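Leave the tie-break alone

The case for changing how drawn matches are settled in league tables gets made every winter, usually by a club that has just lost out by it. Last season it was Gatport, who finished level on points with Clornia and went down on head-to-head record despite a better goal difference over the full campaign. The proposal now in front of the clubs would put overall goal difference first and relegate head-to-head results to second place. I think the proposal is wrong, and the reasons are mostly arithmetical.

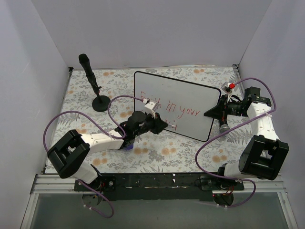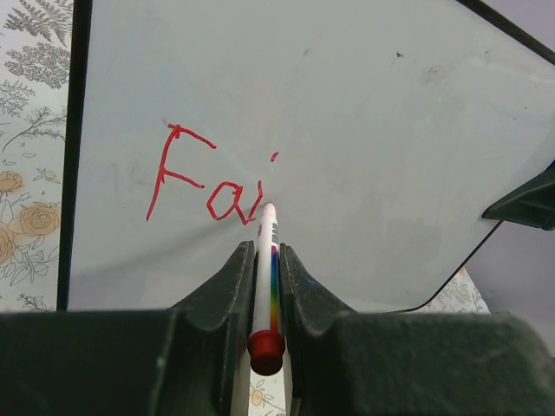 Start with what a tie-break is for. Two sides have the same number of points. The points system has done its work and produced no answer, so a second measure is needed. The second measure should be related to the thing being decided, it should be known before the season begins, and it should be hard to distort. Most of the argument between the two methods is about the first and the third of these.

Goal difference has the advantage of volume. It draws on every match a side plays, and a larger sample is normally a better one. Eskil Sundqvist set this out in a long piece in August, and his central point is sound: two matches between a pair of teams tell you very little about which of them is stronger. One of those matches may have turned on a red card in the sixth minute. If the purpose of the table is to estimate strength, goal difference is the better estimator.

The table has a different purpose, though. It records results. A team that wins a match by one goal receives the same points as a team that wins by five, and it does so by design. The laws of the competition treat the second, third and fourth goals of a comfortable win as having no value. Under the proposed rule those goals would have no value right up to the last day, and then they might decide a relegation. That is an odd thing to bolt on to a system that has spent the whole season ignoring margins.

The margins themselves are also uneven in quality. Sundqvist collected 3209 league matches from several second-tier competitions and found 219 in which the winning side was ahead by four goals or more at the end. He reads that as a small number and therefore no great source of error. I read it differently. A four-goal win is worth the same in the goal difference column as four separate one-goal wins. A small number of matches can carry a large share of the column, and those matches are the ones in which the losing side had a man sent off, or had already been relegated, or had rested its first-choice defence for a cup tie. In the same set, 289 matches involved a side with nothing left to play for in either direction. The two groups overlap, although his published tables do not show by how much. I would like to see that figure before anyone votes.

Head-to-head has its own faults. The usual one given is that it removes tension: if Clornia have beaten Gatport twice, Gatport know by the spring that they must finish a clear point ahead. I accept that this is true. I don't accept that it is a fault. Both sides knew the rule when they played those matches. Knowing that a fixture counts for more than its points gives it extra weight at the time, and the weight lost from the last afternoon has been moved to an earlier date. Supporters who attended the second of those fixtures would not say they were short of tension.

The stronger objection concerns three or more teams level on points. A mini-league then has to be drawn up from the matches among the tied sides, and the order of two teams can be altered by a result involving a third. Huw Owen, who coached at this level for a long time and now writes about it, calls this the one case where he cannot explain the table to his own players. He has a point. A late equaliser in a match between two other clubs can bring a third team into the tie and swap the places of the first two, neither of whom has done anything in the meantime. I have worked through the possible forms of this and it is unpleasant to look at on paper.

The remedy for that is narrow. Use head-to-head when two teams are level, and use overall goal difference when three or more are. The regulations would need one extra sentence. Nayeli Bedoya suggested the same split at the clubs' meeting and was told that two methods in one rulebook would confuse people. Rulebooks in this sport already contain separate provisions for abandoned matches before and after half-time, for registration of goalkeepers outside the window, and for away allocations in three sizes of ground. Readers have coped.

There is also the matter of incentives. A side chasing goal difference has good reason to keep attacking when three ahead, and the supporters of the change present this as a benefit to the spectator. It may be, for a few minutes. It also gives a manager a reason to keep a tired striker on the pitch in a match already won, and it gives the opposition a reason to foul him. Fadi Srour's work on substitutions found that managers in leagues using goal difference made their final change later when leading by two or more. He was careful about the cause, and I will be as well, but the direction of the finding is what one would expect.

Then the question of manipulation. Neither method is proof against it. A team can arrange to lose to a particular opponent, and a team can arrange to lose heavily to any opponent. The second is easier to hide, as a side already beaten may simply stop defending and no official can tell that apart from fatigue. With head-to-head, the result that matters was produced by the two clubs with the most to lose from it. Each had every reason to play properly.

Kiyoshi Sugiyama has proposed dropping both methods in favour of a play-off at a neutral ground. On sporting grounds I prefer it to either. The difficulty is the calendar. A single extra match has to be fitted in after the final round and before player contracts run out, with a ground, officials and policing booked for an event that in most seasons will not take place. The larger clubs could absorb the cost. The ones likely to need the match could not.

Gatport's complaint deserves a fair hearing, and it should be stated accurately. They scored more and conceded fewer than Clornia across the season. They also lost to Clornia at home and drew away. The rule asked which of the two had done better against the other, and it gave the right answer to that question. If the clubs want a different question asked, they should say why the margin of a win in the autumn against a third party is a better guide to who stays up. The paper circulated with the proposal runs to several pages and does not attempt it.

I would vote for the three-team amendment and against the rest.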